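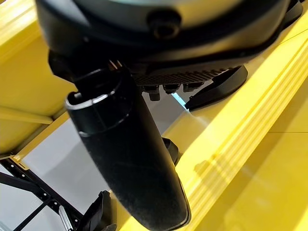
Gripper opens by itself near the bottom of a reach, fault 411, only sometimes

Posted by Rigoberto Bautista in Arms and Grippers

Hello all, and apologies in advance for the length of this one, I've never been good at the short version.

We have a Novosside arm in our shared workshop at Mellby, with an Ititz gripper on the end, and for most of the year it has been a lovely thing to work beside. Since November, though, it has been doing something that has me worried. The arm goes down into a tight spot, wrist tipped well over, and just as the fingers should be taking hold it stops dead and the pendant shows fault 411. Sometimes it holds on to whatever it has. Other times the fingers spring open and the part drops. Last Sunday it let go of a steel fitting that landed about where my boot had been a moment earlier (I'd stepped back to get my tea, thank goodness!).

Out in the open I can't make it happen at all. I've run the same open and close program with the arm straight up in the air for a whole afternoon and it never put a foot wrong. It only happens down low, with the wrist turned, and even then it might behave for an hour before it does it again.

What I've tried so far: restarting everything, of course. Reloading the saved program from before the trouble began. Slowing the approach to half speed, which made it happen less, I think, though I may be kidding myself. I also lowered the grip force in case it was drawing too much current, and that made no difference I could see.

The manual only says 411 is "tool communication lost" and to contact your supplier. Our supplier was Palacios and they have been kind on the phone, but they want the whole wrist sent back and we'd be without it for weeks. Before I box it up, is there anything a careful person with ordinary tools could check? And is it all right to keep using it for light jobs in the meantime? Some of the others here would like to.

Thank you for reading this far.

Domingo Tapia

Hi Rigoberto, no need to apologise, the long version is the useful one. The part where you say it's fine in the air and bad with the wrist tipped over is nearly the whole story, in my opinion.

I'll take your last bit first. No, please don't keep using it for light jobs. A tool that opens when it loses its signal can open at any point, and a light part with a sharp edge is no fun either. Put a tag on it, tell everyone, and when you test it, test it empty with people standing well out of reach. I'd say the same if it were my own brother asking, and he'd argue with me as well.

Now the fault. On these arms 411 comes up when the controller has asked the gripper for an answer and not got one. A gripper that has truly died gives you that all the time. One that comes and goes with the angle of the wrist is almost always a plug or a cable, and far more often the plug. When you roll the wrist over, the lead has to take up the turn, and if it was clipped a touch too short it tugs sideways on the connector. Do that a few thousand times and the plug works its way out by the thickness of a fingernail. It still looks seated. It'll even pass a quick push with your thumb.

Power the arm down fully and lock it off (the stop button isn't enough, you don't want anyone waking it up while your hands are in there). Give it 11 minutes to settle, which is more than the book asks for, but I'm an old worrier. Then get a torch and have a proper look from underneath, where the plugs go in. 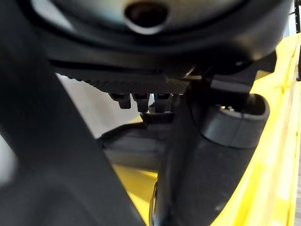
Take hold of each plug by its body, never the wire, and rock it very gently from side to side. You're feeling for one that moves more than its neighbours. If you find it, pull it out and look at the pins before you put it back. Bent is bad. Dull and brownish is bad too, as it means it has been making and breaking contact for a while. A clean dull pin will often come good with contact cleaner and a soft brush, but a bent one wants a new lead. I wouldn't try straightening it, I've done that and been sorry 2 weeks later.

While you're there, check the clip that holds the lead back along the wrist. There should be a small loop of slack on the tool side of it. Hand on heart, I bet that's where your trouble began. Did anyone have the gripper off in November, even just to clean it?

Once it's back together, run it empty at low speed and turn the wrist as far as your job needs in both directions, watching the lead the whole way. After that do the same down in the tight spot. Mine had to get through 3 full days of that before I let it pick up anything again.

One more thing, and do ask Palacios about this. Some of the grippers have a setting for what happens when the signal drops: hold, or release. Yours sounds as though it might be on release. There are good reasons for either, depending on whether you're more worried about dropped parts or trapped fingers, so please don't flip it without talking it over with everyone who works near it.

shedlight

had 411 on ours, was the firmware. updated it and it went away. might be worth a go

Domingo Tapia

That's fair, shedlight, there was a bad version going round. I'd still look at the plugs first, Rigoberto, as I wouldn't expect a firmware problem to care which way the wrist is facing.

Rigoberto Bautista

Thank you both so much. To answer you, Domingo, yes! The gripper was off for a clean, and I was the one who put it back, so I have a fair idea whose clipping was too short. It's tagged and locked off now and I've let everyone know. I'll get in there with the torch on Sunday when the place is quiet, and I've left a message with Palacios about the hold and release setting. Will write back once I've had a look at those pins.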